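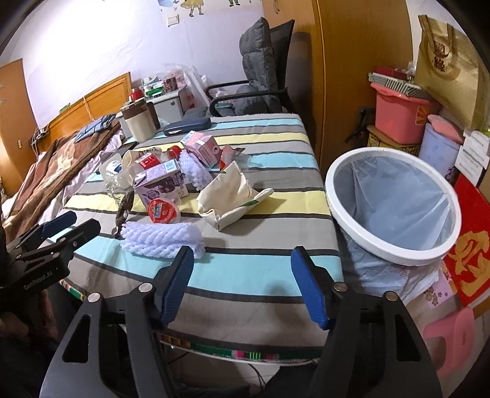

Bedroom 2, top of the bed, before clearing.

Room check with comments, Bildale guest house, upstairs
Checked by: Yuzuki Nomura
Date: 28 Oct 2023
Copy to: Haruna Kudo

Hi Haruna, same sheet as last time, with my notes under each line. I've marked things OK, FIX or WATCH. I went long on bedroom 2 again (sorry, I get going and can't stop), so skip to the end if you only want the jobs.

BEDROOM 2

1. Bed surface clear of food, packaging and breakables
FIX
Well, you've seen it. Drink cartons, a red cup with its foil lid, a torn packet, foam fruit nets, the lot, all in one heap on the striped sheet. Most of it is plain trash and bag work, five minutes tops. The glass jar is the one I'd grab first. It's lying on its side next to a crumpled plastic bag, and you only need one person to flop down on that mattress without looking. Jar off the bed before anything else, please, and put it on a hard, flat shelf.

2. Cartons and cups checked for leftovers
FIX
Treat every carton as if there's still juice in it. Pick them up by the sides, keep them upright, carry them to the sink and tip them out there. The purple-and-white one has grapes or berries on it, and I don't want to find out what that does to a pale sheet! Same goes for the red cup: hold it level, and don't squeeze.

3. Small parts and choking hazards
FIX
There's a red bottle cap up among the cartons. We take families with toddlers, so caps go straight in the trash and you check under the pillows and down the wall side for any more. I'd put the foam nets in this group too. They look harmless, but little kids chew that stuff and bits come off.

4. Plastic bags out of reach
FIX
See the one by the jar. Knot it and bin it, or flatten it and put it in the high kitchen drawer if it's clean. I know we all like to save bags. Fine, but not in bedrooms.

5. Bed linen
WATCH
Strip the fitted sheet once the pile is gone, even if it looks all right. Crumbs get down into the elastic corners and then we have ants, and you remember July. If there's a sticky patch, cold water first, then the normal wash.

6. Bed frame and slats
OK
I got down on the floor and pushed on each leg. No wobble. The slat we screwed back in is holding nicely.

7. Lamp and cord
OK
Cord runs behind the nightstand now and not across the walkway. Much better, thank you Shota!

8. Window lock and limiter
WATCH
Locks fine, but the limiter is stiff. A drop of oil, next time somebody has the can out.

LANDING AND STAIRS

9. Smoke alarm
OK
Pressed the button, went deaf, all good.

10. Stair rail
FIX
Top bracket is loose again. I tightened it by hand, so it will do for tonight, but it needs a longer screw. Shota Matsuda has the drill.

11. Walkway clear
OK
One pair of slippers, which I moved.

BATHROOM

12. Non-slip mat
WATCH
Two suckers have gone hard and don't grip. A new one from Ziseden was on the shopping list, I think? If it never got ordered, go ahead.

13. Hot water at the tap
OK
Comfortable with my hand under it.

JOBS, IN THE ORDER I'D DO THEM

Glass jar off the bed.
Cartons and cup emptied at the sink, then rinsed and sorted for recycling.
Cap, nets, torn packet, wrapper and any other scraps into the trash.
Sheet off and washed, mattress vacuumed, fresh sheet on.
Stair rail bracket.
Bath mat.
Window limiter.

One more thing, and it's a suggestion. Could we put a trash can with a lid in bedroom 2? The one in the corner there is open-topped, and little hands would be straight into it. Mr. Pisharody is in there next and he's bound to bring fruit. I can pick one up on my way over if you say yes by Monday.

Recheck: bedroom 2 and the rail only. The rest can wait for the next full round.

Yuzuki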